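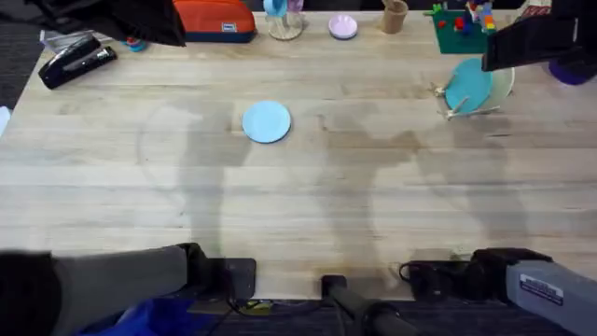 Photo: Mafalda Mendes / Danar project

2018-03-18
By Mafalda Mendes

Dear all at the Frade fund,

Thank you again for your patience with me over the winter, and for the kind note that came with the second payment. I promised a fuller letter once the planner was running on both arms, and I'm happy to say that it is, so please forgive me if this one goes on a bit.

When I last wrote, in December, the two arms were each planned for separately, and a simple lock kept them from entering the middle of the table at the same moment. It was safe, but painfully slow, and one arm spent most of its day waiting for the other. We have now replaced the lock with a joint planner, which we call Jaltov, that works out both paths together and only slows an arm down when the two would really come close. Writing it took 8 weeks longer than I had budgeted — most of that went into the collision checker, which I ended up rewriting from scratch after two failed attempts to patch the old one.

The task we test on is still the dish rack. A plate starts out flat on the table and the software has to find it, choose an arm, pick the plate up by its rim and stand it in the rack between the pegs. We leave other things along the back of the table, a pencil case, a paper cup, a clear stand, some toy bricks, so that the perception code has to cope with the sort of clutter people really live with. The clear stand gives us the most grief, as the depth readings pass straight through parts of it. Shadows come next. The arms throw big soft ones across the wood, and a light blue plate lying half in shadow was being split into two objects until we retrained the segmentation model.

We have logged 479 full runs since the new planner went in. Of the last hundred, 23 failed, and 13 of those were at the very end, when the plate touched a peg and the controller gave up too early. I think a gentler force limit will fix a good share of them, and that is what I'm working on this month.

The replay tool, Stonder, is in everyday use now and I wish we had built it first. It lets us step through a failed run with the camera view, the plan and the joint readings side by side — a morning of guessing has become a few minutes of looking.

The budget is close to plan, apart from the extra weeks mentioned above, which I have covered by putting off the second camera mount. I would like to talk with you about whether that money could move to the next period. You would be very welcome to come by and watch some runs before then, and I'll send the updated spending table separately.

With warm thanks,
Mafalda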